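Collado Laboratory Reports Results on Timing-Aware Grasping

The manipulation group at the Collado Laboratory has completed the first full evaluation of Malline, its method for teaching robot arms to pick up objects that are already in motion. The study was led by Sushil Pant and Phúc Đinh, with Murray Fehr responsible for the control software. A technical report was released to partner institutions on Sun 28 April.

Most learned grasping policies are trained on objects at rest. When such a policy is asked to take an item from a moving belt, it tends to aim at the place where the item was when the last camera image was processed. The error is small at low speeds and grows quickly as the belt speeds up. Common remedies include stopping the belt for each pick or adding a separate tracking module that must be tuned again for every new object and every change in speed.

Malline takes a different approach. The policy predicts a short sequence of arm motions together with an estimate of how long each part of the sequence will take to carry out. During training, the recorded demonstrations are replayed with deliberate delays between observation and action, so that the policy learns to lead its target by a suitable amount. The belt speed is never given to the policy as an input. It must be inferred from the most recent images.

Demonstrations were collected by teleoperation over a period of several months, under the supervision of Unai Aranda. Operators were asked to move foam cubes and light household items from a long conveyor to a storage bin, and to vary the approach angle whenever an item lay turned on the belt. In total, 522 demonstrations were retained after review. Recordings in which the operator paused the belt were removed, as were those in which the item had been touched before the belt began to move.

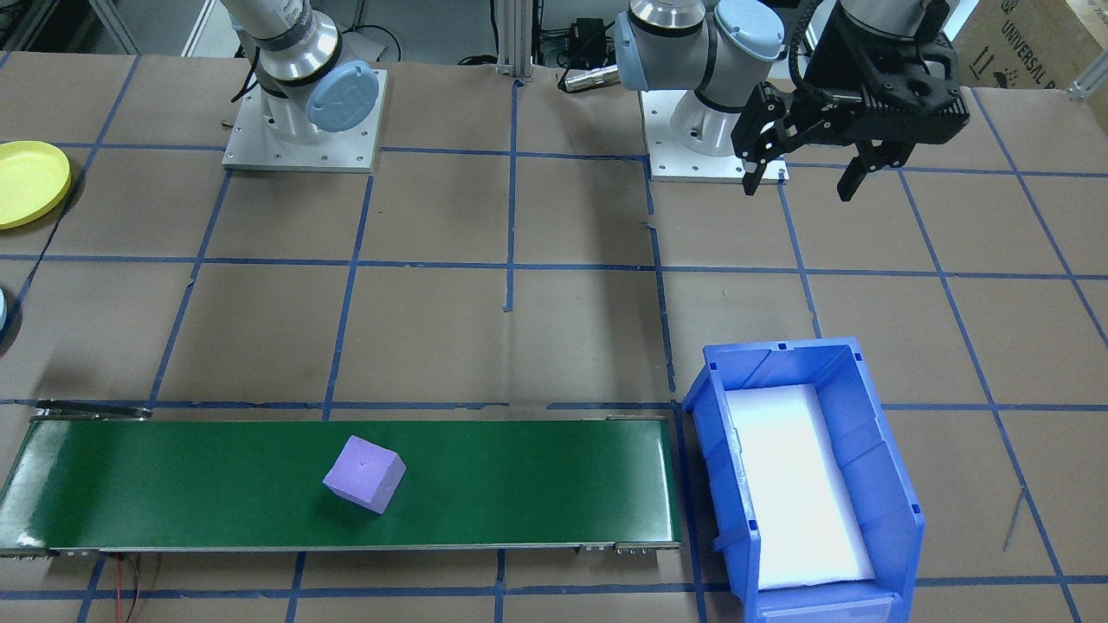 The evaluation covered three belt speeds and two starting conditions, with the item placed either square to the belt or at an angle. Each trial allowed the policy 2 attempts before the item was counted as missed. Malline was compared with a baseline trained on the same demonstrations without the added delays. At the lowest speed the two performed almost equally well. At the highest speed the baseline missed more than half of the items, usually by closing the gripper behind them, while Malline continued to complete the large majority of its picks.

Angled items remain the harder case. The group reports that most of the failures recorded for Malline occurred when a cube was turned so far that the fingers met a corner instead of two flat sides. Dr. Pant has noted that the demonstrations contain fewer examples of this kind, and that additional data may correct part of the difference. A second source of failure was glare from the lighting above the bin, which at times led the arm to release an item too early. The lights have been repositioned for the next round of trials.

Training was carried out on the laboratory's shared computing cluster, Pekel, and required 178 hours for the final model. Mr. Fehr has since reduced the cost of later runs by storing the processed images between sessions - a change that also benefits other groups using the cluster.

Work is now under way on a version of the task in which two arms share one belt. Severino Villalobos, who joined the group this year, is adapting the timing estimates so that each arm can take account of the motion the other has already planned. The safety rules for shared operation have been approved, and first trials are expected in July.

The group also intends to release its demonstrations under the name Cinum, along with the review notes that explain why individual recordings were kept or removed. Researchers who wish to receive the technical report before the data release may address a written request to the laboratory office.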